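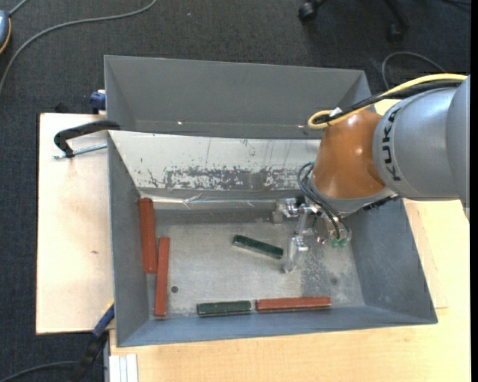

One reader wrote to say that audiobook narration looks like the easy end of voice work, that you sit down, read the book aloud and send it off, and could we please ask somebody how long it takes. We put the question to a narrator with 13 years of long-form reading behind her. She asked us to leave her name out so that she could talk about money.

"A finished hour takes me three hours if the book is kind," she said. "That's the recording and my own corrections. It leaves out the preparation, and it leaves out the editing, which on most jobs goes to somebody else now."

She came to it from theatre, by way of a few years reading recorded menus for telephone systems. Her first book was a guide to keeping bees. She has now recorded over 200 titles, mostly crime and history, for a mixture of publishers and small audio producers. Most of last year went on a run of sea stories for Jakari, a small producer that records out-of-print fiction.

Her longest job so far was a history of canal building that came to 576 pages, with footnotes. The first thing she had to settle was what to do with the footnotes.

"You ask. You always ask. Some authors want every one of them read, and some haven't thought about it until you ring up. With that one we agreed I would read the ones with a story in them and drop the ones that were only a source. I went through with a pencil and sent the list back, and the author moved four of them, and that was that."

Preparation is the part she thinks beginners skip. She reads every book through before she records a word. For fiction she keeps a sheet with each character, the page where they first speak and anything the author says about how they sound.

"I got caught once, early on. I gave a man a nice flat Midlands voice, and on the second to last page his sister mentions that he never lost his Scottish accent. I re-recorded all his lines. It was my own fault and I did it for nothing."

Place names and foreign words go on a second sheet. She looks them up, then rings or emails people if the dictionaries disagree. Village names are the worst, she said, and she has phoned more than one village pub to ask how the locals say it.

We asked what she does about voices in general, and whether she acts the parts.

"Less than people expect. If you do a full performance for each person in the book, the listener gets worn out, and so do you. I change the pace, and I change how much breath is in it. A nervous person gets shorter breaths. For men I don't try to go low, I just go a bit slower and flatter. You want them to know who is talking and then forget about you."

She records in the mornings, from half past eight until lunch, and does corrections after. Two sessions of ninety minutes is her limit for clean reading. She can hear the difference after that – the ends of words go first, and then she starts to stress the wrong part of the sentence. She drinks water at room temperature, eats porridge so that her stomach keeps quiet, and wears the same soft jumper because it makes no noise when she turns a page on the tablet.

Her booth is a cupboard under the stairs. She lined it herself with heavy curtains and later with proper panels when the work became regular. She doesn't think a new narrator should spend much on equipment.

"Spend it on the quiet. A decent microphone in a noisy room gives you a very good recording of the road. I did my first six books in a wardrobe with the coats left in."

When she makes a mistake she stops, rolls back a few words and reads over the top, a method usually called punch and roll. She learned it on a program called Trolix and has stayed with it. Before that she used to clap her hands at each mistake so that the editor could find the spike, and carry on. Some narrators still prefer to do it that way. She found the clapping broke her concentration.

On pay she was direct. Narrators are usually paid by the finished hour, so a slow reader and a quick one earn the same for the same book. The other common arrangement is a share of the royalties, with no fee up front.

"I've done four royalty share books. One of them paid properly. If you take one, look at how the print book is selling and whether the author has others out. And work out what your time comes to before you say yes. A twelve-hour book is weeks of your life."

She has turned down work as well. Rorum, a production house she otherwise likes, offered her a memoir by a young man from Leeds, written in the first person. She told them they wanted a young man from Leeds.

Auditions are normally a few minutes from the middle of the book. She advises people to send exactly what was asked for, at the length asked for, with no music under it and no long introduction. She also thinks the sample should include dialogue between two people, as that is where a producer will listen hardest. She got her place on the Keskin list, a roster several small publishers use, with a sample of two sisters arguing over a coat.

And for the reader thinking of trying it? She suggests taking a book off the shelf, ideally one that isn't a favourite, and reading it aloud for an hour a day for a fortnight.

"Record it and listen back to the last ten minutes of each day. The first ten will be all right, they always are. If you can stand the last ten, and you still want to go back in the cupboard the next morning, then have a go at a short one."

She is recording again from February. It's a two-volume history of lighthouses, and she has already asked about the footnotes.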